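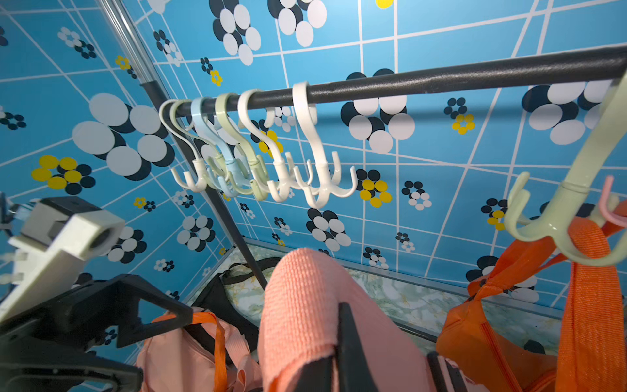 # 4강. 걸어 두는 수납: 갈래 고리와 가방끈

지난번에 접기와 세우기를 끝냈으니 오늘은 드디어 걸기예요! 제가 이 강좌에서 제일 좋아하는 시간이라 말이 좀 길어질 것 같습니다. 수업은 90분이고, 앞쪽은 설명, 뒤쪽은 각자 가져온 가방으로 실습을 합니다. 가방을 깜빡하신 분은 옆 사람 것을 같이 쓰셔도 되고, 에코백만 가져오신 분도 괜찮아요(에코백이 의외로 까다롭거든요. 뒤에서 얘기할게요).

이 노트는 수업 중에 받아 적지 않으셔도 되게 좀 수다스럽게 썼습니다. 여백에는 자기 집 얘기를 적어 주세요. 우리 집 봉이 어디 있는지, 거기에 지금 뭐가 걸려 있는지 그런 것들요.

## 준비물 다시 확인

- 끈이 달린 가방 하나 이상. 어깨끈 길이를 조절할 수 있으면 더 좋아요
- 줄자
- 빵끈이나 벨크로 타이 몇 개
- 주방 저울(있는 분만)
- 집에 있는 봉의 치수를 적은 종이

봉 치수는 지난주 숙제였죠. 안 재 오신 분은 오늘은 교실에 있는 800mm짜리 봉을 기준으로 계획표를 그리고, 집에 가서 숫자만 바꾸시면 됩니다.

## 1. 갈래 고리는 어떻게 생겼나

제가 수업에서 갈래 고리라고 부르는 건, 위쪽은 S자로 휘어서 봉에 얹히고 아래쪽은 발톱처럼 여러 갈래로 갈라져 위로 말려 올라간 플라스틱 고리예요. 흰색, 연두색, 하늘색, 분홍색 이런 순한 색으로 많이 나오고요. 가게마다 부르는 이름이 달라서 문어발 고리, 가방 고리, 스카프 고리 다 들어 봤습니다.

일반 S자 고리와 뭐가 다르냐는 질문을 매 기수 받는데요, 제일 큰 차이는 끈이 앉는 자리예요. S자 고리에 끈을 두 개 걸면 둘이 같은 골짜기로 미끄러져 내려와서 겹칩니다. 그러면 밑에 깔린 끈을 빼려고 위의 걸 들어야 하고, 바쁜 아침에는 그걸 안 들고 그냥 잡아당기게 되죠. 갈래 고리는 갈래마다 골이 따로 있어서 끈끼리 자리를 나눠 가져요. 그래서 가벼운 물건 여러 개를 한 고리에 모을 때 참 편합니다.

단점도 있습니다! 갈래가 벌어져 있으니까 고리끼리 붙여 놓으면 서로 물려요. 한 줄로 빽빽하게 밀어 놓으면 아래쪽 발톱이 이리저리 엇갈려서, 하나만 빼려고 했는데 옆의 것까지 줄줄이 따라 나옵니다. 저도 처음에는 고리를 많이 걸수록 많이 걸린다고 믿었어요. 봉 하나를 고리로 꽉 채워 놓고 뿌듯해했는데, 정작 가방을 걸 틈이 없더라고요.

### 간격 잡기

빈 고리를 걸어 놓고 간격을 정하면 거의 늘 좁게 잡게 됩니다. 물건을 건 다음에 정하세요. 순서는 이렇게 해 볼게요.

1. 고리를 하나만 봉에 얹고 제일 두꺼운 가방을 겁니다.
2. 가방의 양옆에 손을 세워서 넣어 봅니다. 손이 편하게 들어가는 자리가 다음 고리의 경계예요.
3. 다음 고리를 얹고 두 번째 가방을 겁니다.
4. 가방 하나를 한 손으로 빼 봅니다. 옆의 것이 흔들리는 건 괜찮고, 딸려 오면 간격을 벌립니다.
5. 봉이 모자라면 고리를 줄입니다. 남은 고리는 봉투에 넣어서 서랍으로 보내 주세요.

다섯 번째에서 다들 저항하십니다. 산 고리를 왜 빼냐고요. 저는 쓰지 않는 고리를 봉의 한쪽 끝에 몰아 두는 것까지는 허용하는데, 한 달이 지나도 거기 몰려 있으면 그때는 정말 서랍이에요.

### 봉 표면

매끈한 금속 봉은 고리가 잘 미끄러집니다. 옆으로 쓱쓱 밀어 쓰는 옷장이라면 장점이고, 한쪽에 무거운 걸 거는 가방 자리라면 좀 성가셔요. 겉에 결이 있는 걸 감아 두면 고리가 제자리에 더 잘 붙어 있습니다. 자전거 손잡이 테이프를 감는 분도 있고, 미끄럼 방지 시트를 길게 잘라 돌려 감는 분도 있어요. 감을 때는 한 방향으로, 조금씩 겹치게. 끝부분은 고리가 지나가지 않는 쪽에서 마무리하세요. 끝단이 들떠 있으면 고리를 밀 때마다 거기에 걸립니다.

다만 봉을 감으면 그만큼 굵어지죠. 고리의 위쪽 고부라진 부분이 좁은 제품은 안 들어갈 수도 있으니까, 다 감기 전에 한 바퀴만 감고 고리를 얹어 보세요. 지난 기수의 롤런드 홀로이드 씨가 봉을 끝에서 끝까지 예쁘게 감은 다음에 고리가 안 들어가서 전부 푸셨습니다. 그날 저녁을 통째로 쓰셨대요.

## 2. 무게

갈래 고리는 가벼운 물건용이라고 생각하고 쓰는 게 마음이 편해요. 제가 집에서 쓰는 기준은 한 갈래에 약 300g입니다. 제품 표시가 있으면 당연히 그쪽을 따르시고, 표시가 없을 때 쓰는 제 개인 기준이에요.

저울이 없는 분을 위한 대충의 감은 다음 표를 보세요.

| 물건 | 갈래 고리 | 메모 |
|---|---|---|
| 빈 에코백 | 좋음 | 손잡이 두 줄을 한 갈래에 같이 |
| 빈 크로스백 | 좋음 | 끈을 줄여서 |
| 허리 가방 | 좋음 | 버클을 잠근 채로 |
| 짐이 든 백팩 | 비추천 | 벽에 고정된 걸이로 |
| 노트북 가방 | 비추천 | 선반이나 바닥 바구니 |
| 모자, 얇은 스카프 | 좋음 | 갈래 끝에 올이 걸리지 않게 |
| 접이식 우산 | 좋음 | 말린 다음에 |

한 고리의 갈래를 다 쓸 때는 무게를 마주 보게 나눠 주세요. 한쪽 갈래에만 묵직한 걸 걸면 고리가 비스듬히 돌아가고, 반대쪽 갈래에 걸어 둔 가벼운 끈이 슬그머니 빠져요. 스카프가 바닥에 떨어져 있는데 누가 떨어뜨렸나 하고 가족을 의심하는 일이 이렇게 생깁니다. (저희 집 얘기예요.)

## 3. 끈이 문제다

자, 오늘의 본론이에요. 가방 정리가 어렵다고 하시는 분들의 옷장을 보면 몸통은 얌전히 걸려 있어요. 지저분해 보이는 건 거의 다 끈입니다. 길게 늘어진 어깨끈, 반쯤 풀린 버클, 조절하고 남은 꼬리. 이게 서로 꼬이고, 그 밑에 둔 물건까지 끌고 올라오고요.

끈의 종류부터 나눠 볼게요.

**나일론 웨빙.** 납작하게 짠 끈이고 주황색처럼 눈에 띄는 색도 많죠. 표면이 미끄러운 편이라 갈래의 골에 제대로 앉혀야 해요. 골 끝에 살짝 걸쳐 두면 내려옵니다. 대신 꼬여도 금방 펴지니까 다루기는 제일 쉬워요.

**두툼한 백팩 끈.** 푹신한 부분은 고리에 걸지 마세요. 오래 걸어 두면 그 자리가 눌립니다. 백팩은 등판 위쪽에 조그만 손잡이 고리가 달려 있는 경우가 많으니까 그걸 쓰시고, 아래로 늘어지는 조절끈만 따로 묶어 줍니다.

**가죽이나 인조가죽 끈.** 좁은 갈래에 오래 걸면 꺾인 자국이 남습니다. 굵은 옷걸이의 어깨 쪽에 걸치거나, 끈을 떼서 가방 안에 넣어 두는 걸 추천해요.

**체인 끈.** 갈래 고리에는 안 걸어요. 옆 가방을 긁습니다.

### 꼬임 펴기

웨빙 끈이 꼬였을 때 한가운데부터 잡고 돌리는 분이 많은데요, 그러면 꼬임이 위아래로 도망가기만 합니다. 버클 쪽 끝을 손으로 잡아 고정하고, 거기서부터 반대쪽으로 엄지와 검지로 납작하게 훑어 내려가세요. 천천히요. 훑다가 한 번 뒤집힌 자리가 나오면 거기서 멈추고, 아래쪽 끝을 돌려서 풀어 줍니다.
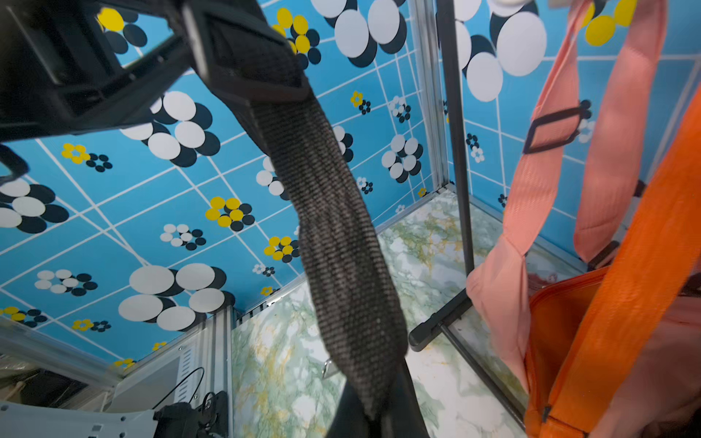

양쪽 끝이 다 가방에 꿰매져 있어서 돌릴 수가 없으면 버클을 풀어야 합니다. 버클이 없으면 길이 조절 장치(슬라이더라고도 해요)에서 끈을 한 번 뺐다가 바른 방향으로 다시 끼우고요. 빼기 전에 꼭 휴대폰으로 찍어 두세요! 끈이 위로 들어가서 가운데 막대를 넘어 아래로 나오는 건지, 그 반대인지, 빼는 순간 깨끗하게 잊어버립니다. 저는 이걸 가르치는 사람인데도 매번 찍어요.

다시 끼운 다음에는 끈을 힘껏 당겨서 밀리지 않는지 확인합니다. 쭉 밀려 나오면 방향이 거꾸로 들어간 거니까 처음부터 다시 끼우면 돼요.

### 버클은 잠글까, 풀까

저는 잠그는 편입니다. 플라스틱 버클을 풀어 놓으면 두 끝이 따로 늘어져서 길이가 두 배로 지저분해 보이고, 옆 고리의 갈래 사이로 쏙 들어가서 끼기도 해요. 특히 뾰족한 쪽이 잘 낍니다. 허리 벨트가 있는 가방은 벨트를 가방 앞쪽으로 돌려 잠그면 몸통을 한 번 안아 주는 모양이 돼서 아주 깔끔해요.

카냐랏 츤숙 선생님(봄 학기에 이 강좌를 맡으셨던 분이에요)은 반대로 푸는 쪽이세요. 아이들 가방은 잠겨 있으면 아침에 그걸 못 풀어서 엄마를 부른다고요. 듣고 보니 맞는 말이라서, 아이 가방은 풀어서 뒤로 넘기는 걸로 저도 바꿨습니다. 집에 맞춰서 고르세요.

### 남는 꼬리 처리

길이를 조절하고 남은 끈 꼬리는 세 가지 방법 중에 골라 보세요.

- 돌돌 말아서 벨크로 타이로 고정하기. 제일 오래가고 제일 귀찮아요
- 지그재그로 접어서 고무 밴드에 끼우기. 여행 가방에 잘 맞습니다
- 꼬리를 가방 뒷주머니에 밀어 넣기. 제가 매일 하는 방법이고요, 가끔 튀어나와도 그러려니 합니다

구바(Guva)에서 나오는 작은 끈 클립도 써 봤는데 얇은 웨빙에는 잘 물리고 두꺼운 웨빙에서는 자꾸 빠졌어요. 궁금하신 분은 교탁에 몇 개 있으니까 만져 보고 가세요.

## 4. 걸이 자리의 배경과 바닥

이건 교재에 없는 얘기인데 질문이 많아서 넣었습니다. 무늬 있는 벽지 앞에 가방을 걸면 정신없지 않냐는 거예요. 저는 무늬 좋아합니다! 파란 바탕에 흰 격자가 있고 동글동글한 꽃이 흩어진 벽지, 그런 것도 현관 구석이라면 대환영이에요. 다만 가방끈이 가늘고 알록달록하면 무늬에 묻혀서 어느 끈이 어느 가방 건지 얼른 안 보여요. 이럴 땐 고리 쪽을 단색으로 두는 게 찾기 쉽더라고요. 검은 끈은 밝은 벽 앞에서 잘 보이니까 신경을 덜 써도 되고요.

고리 색으로 식구를 나누는 방법도 있어요. 흰색은 손님용, 연두는 큰애, 하늘색은 작은애 이런 식으로요. 류비차 코바체비치 씨 댁이 이렇게 쓰고 계신데, 색을 정하는 걸 아이들한테 맡기셨더니 둘 다 분홍을 골라서 결국 분홍에다가 이름표를 붙이셨대요. 그것도 좋은 해결입니다.

바닥 쪽도 한번 보세요. 걸었을 때 끈 끝이 바닥에 닿으면 먼지를 쓸고 다니는 셈이에요. 줄자로 봉에서 바닥까지, 그리고 가방 꼭대기에서 끈 끝까지를 재서 비교합니다. 모자라면 봉을 올리는 것보다 끈을 줄이는 게 훨씬 빨라요. 대리석 무늬처럼 매끈한 바닥재는 닦기는 좋은데 금빛 줄무늬 같은 게 들어가 있으면 머리카락이 숨어서 안 보입니다. 손바닥으로 한 번 쓸어 보시면 알아요.

## 5. 실습

둘씩 짝을 지어서 해 볼게요. 한 분이 걸고 한 분이 보고, 끝나면 바꿉니다.

1. 가방을 비웁니다. 영수증이랑 사탕 껍질은 여기서 버리고 가세요.
2. 버클 쪽부터 끈을 훑어 꼬임을 폅니다.
3. 길이를 줄이고 꼬리를 정리합니다.
4. 갈래 고리에 걸고, 끈이 골 바닥까지 내려앉았는지 손끝으로 확인합니다.
5. 봉을 살짝 흔들어 봅니다. 짝은 어느 끈이 먼저 움직이는지 봐 주세요.
6. 한 손으로 뺐다가 한 손으로 다시 겁니다. 이게 되면 성공!

에코백 차례가 되면 손잡이 두 줄의 길이를 맞춰 잡고 나서 거세요. 한 줄만 걸면 입구가 벌어져서 축 처지고, 그 벌어진 입으로 옆 고리의 갈래가 들어갑니다. 까다롭다고 한 게 이 얘기였어요.

## 자주 나온 질문

**고리가 봉에서 자꾸 같이 빠져요.**
가방을 뺄 때 위로 들지 않고 앞으로 당겨서 그럴 때가 많아요. 갈래가 위로 말려 있으니까 끈을 먼저 살짝 들어 올려 갈래를 넘긴 다음에 앞으로 뺍니다. 그래도 빠지면 고리 목과 봉을 빵끈으로 한 번 묶어 두세요. 보기엔 좀 그렇지만 튼튼해요.

**큰 고리와 작은 고리를 섞어도 되나요?**
됩니다. 저는 큰 걸 손이 먼저 닿는 바깥쪽에 둡니다. 목이 긴 고리는 물건이 더 아래에 걸리니까 짧은 것과 번갈아 걸면 몸통끼리 덜 부딪치고요.

**플라스틱이 부러지면요?**
갈래 하나가 부러진 고리는 그 단면에 올이 잘 걸리니 아까워도 보내 주세요. 배리 러드 씨가 사포로 갈아서 쓰시는 걸 보긴 했는데 저는 거기까지는 못 하겠더라고요.

**씻어도 돼요?**
미지근한 물에 주방 세제면 충분합니다. 고리 위쪽 안쪽 면에 때가 제일 많이 껴요.

## 다음 시간까지

집의 걸이 자리 한 곳만 골라서 오늘 한 대로 해 보고, 전과 후를 각각 찍어 오세요. 옷장 전체를 뒤집지는 마시고요(해마다 한 분씩 계십니다). 간격을 얼마로 잡았는지 숫자도 같이 적어 와 주시면 5강에서 봉 계획표를 그릴 때 바로 쓸 수 있어요.

5강 준비물은 신발 상자 하나와 가위입니다. 고리를 새로 사실 분은 수업이 끝나고 같이 주문할 거니까 뒷문 옆 종이에 이름과 원하는 색을 적어 주세요.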